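Kitura Studio > Get Involved > Summer Sketch Residency

Call for participants: ten evenings of drawing with code

We are looking for people who would like to spend part of August making pictures with small programs, in the company of others who are doing the same. Kitura is a little studio over a print shop, and for the past few summers we have opened our doors in the evenings to anyone who wants to learn generative drawing or get back to it after a long break. You don't have to be an artist, and you don't have to be a programmer. If you have ever changed a number in somebody else's sketch just to see what would happen to the circles, you are very much the kind of person we have in mind.

The theme this year is weather. Last summer it was maps, and Sarita Jaiswal ended up with a coastline that redrew itself every time the page was loaded, so we know a loose theme can go a long way. We will start with simple loops and random numbers, move on to noise fields and particles – wind and rain, more or less – and leave the last four evenings free for your own piece. Most of us work in Processing or p5.js, but please bring whatever you like to use. Ashwin Pillai and Ritu Nigam will lead the evenings, and both of them are very patient with missing semicolons.

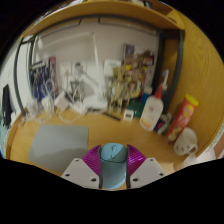
A blue mouse over a honey-colored wooden desk.

We have room for 38 people. Desks, power and a good deal of tea are provided, and there are a few laptops to borrow if you let us know ahead of time. The fee is $128 for the full run, and six places are free for anyone who would find that hard to manage. Just say so in your message, and you won't be asked to explain.

At the end we choose one still image from each person and print it on the big plotter downstairs, which we call Greltum for reasons that go back a long way. The prints hang in the stairwell through the fall, and you get a second copy to take home.

To apply, write to Yogesh Tomar at the address below by 30th July. Tell us a little about yourself and what you would like to make, and add a link to a sketch if you have one – an unfinished one is fine, and so is a photo of a drawing on paper. Please also mention which evenings you might have to miss, and anything we should know about getting you up the stairs, as the elevator is small and needs to be booked. We read every message, and Yogesh will write back to you either way.

Contact: yogesh@kitura.example | © Kitura Studio | Back to top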